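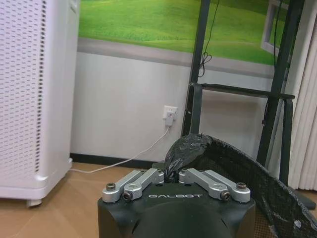 Department of Housekeeping and Facility Services, Ledach Campus
Course handout, Unit 6: Waste Sorting in Shared Buildings
Instructor: Marlene Kröger

Students are expected to read this unit before the practical session. It covers the collection of waste inside a building, up to the point where it is handed over to the hauler.

Waste is sorted where it is produced. Once paper has been mixed with food scraps, it is treated as residual waste and may not be returned to the paper stream.

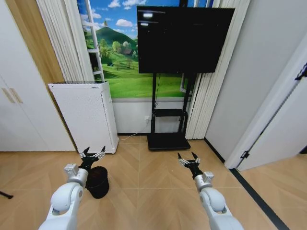 A collection round begins on the top floor and ends at the loading door. Liners are closed before they are lifted. Glass is carried separately in a rigid container, up to 13 pounds per trip.

Containers

Each container is assigned to one stream and keeps that assignment for the whole term. Labels face the walkway.
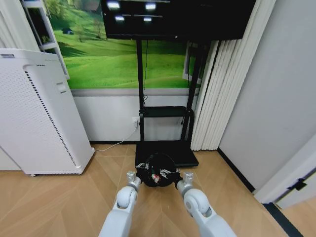 Figure 1. Round black container, with a hand at the left rim.

Damaged containers are reported to Ludger Rieger in Room 142. The report states the floor, the stream and the type of damage.

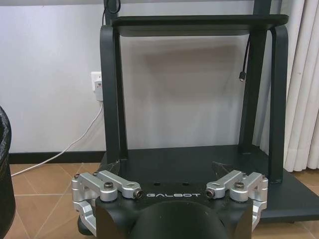
Figure 2. Black body with silver linkages on both sides.

Reading for the next unit: Lammers, Chapter 3, on storage rooms and odor control. Written answers are due at the start of class.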